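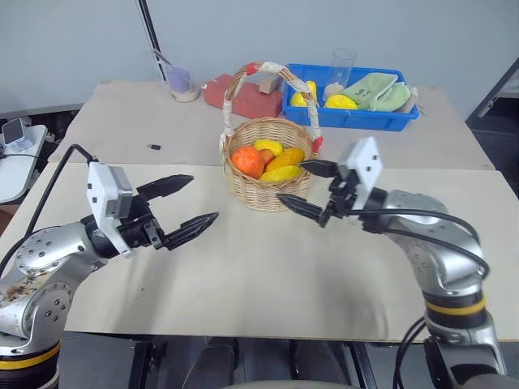

Figure 3. A covered table: large beige board over the front table.

4.2 Covered tables

I went into this study thinking I would be writing about tabletops, and I ended up writing a whole section about the stuff people put over them. When I drew up the first coding sheet for the Zirmont survey I had boxes for finish, color, edge shape and height, and no box at all for "has something on top of it." By the end of the first week in Misance I had scribbled that in the margin so many times that I gave up and redid the sheet (the old one is in the appendix, if you enjoy looking at other people's mistakes).

Of the 439 tables in the final set, 114 were covered. I counted a table as covered if a board, sheet, mat or cloth hid most of the top and had been there long enough that the people using the room thought of it as the surface. So a large board like the one in Figure 3 goes in, and a placemat stays out. Desk blotters gave me a headache. I left them out in the end, mostly because the two of us coding the photos kept disagreeing about them, and taking them out brought our agreement up to a level I could live with.

The color result is the one I get asked about most, so let me get it out of the way. Covers were paler than the tops of the uncovered tables in the same rooms, and beige, cream and light gray made up the bulk of them. I had a nice theory that people were fixing glare, going for something duller and softer to look at. The interviews pretty much sank it! In the 29 interviews we ran in Misance and Zosstead, glare came up a few times, usually after I had brought it up myself, and I don't put much weight on that. What people talked about on their own was losing small things. A screw or a bead or a pencil lead is easier to find on a plain pale surface than on wood grain. One person in Zosstead told me she picked her cover by dropping a paper clip on every sample in the store, and I wish I'd thought of that as a method.

The second thing they talked about was permission. A tabletop belongs to the building, but a board belongs to whoever brought it in, and you can tape on it, cut on it and mark it up without asking anyone. I hadn't planned for this at all. It showed up in the written comments too: we got 1,712 usable questionnaires back, and in the open question at the end, "don't want to wreck the table" and its cousins were the most common kind of answer from people who worked at a covered one.

Size matters here in a way I didn't handle well. Hattori, the questionnaire format we borrowed, treats the work surface as one flat area with one set of properties. That works fine when the board runs edge to edge. When it stops short, you get a step between the board and the table, and people's habits change along that step: cups and phones go on the low part, work goes on the high part. Our form had no way to record that, so partial covers and full covers are lumped together in Table 5. Anyone repeating this should split them. I'd also ask how thick the cover is, which changes the working height by more than I expected, especially in rooms where the chairs don't adjust.

I should also say something about comfort scores, and the honest summary is "not much going on." People at covered tables rated their surface a little higher, but they had also, in many cases, chosen it, and I can't pull those two things apart with the data I have. The Zosstead rooms get closest to a fair test, given that the covers there came with the rooms, and the gap in those rooms is small enough that I wouldn't build anything on it.

One loose end. We did all our visits in November, under artificial light for much of the afternoon, and pale surfaces may well come off differently in a bright room in June. I come back to lighting in Section 4.4, after the part on edges and corners, where the bare tables finally get their turn.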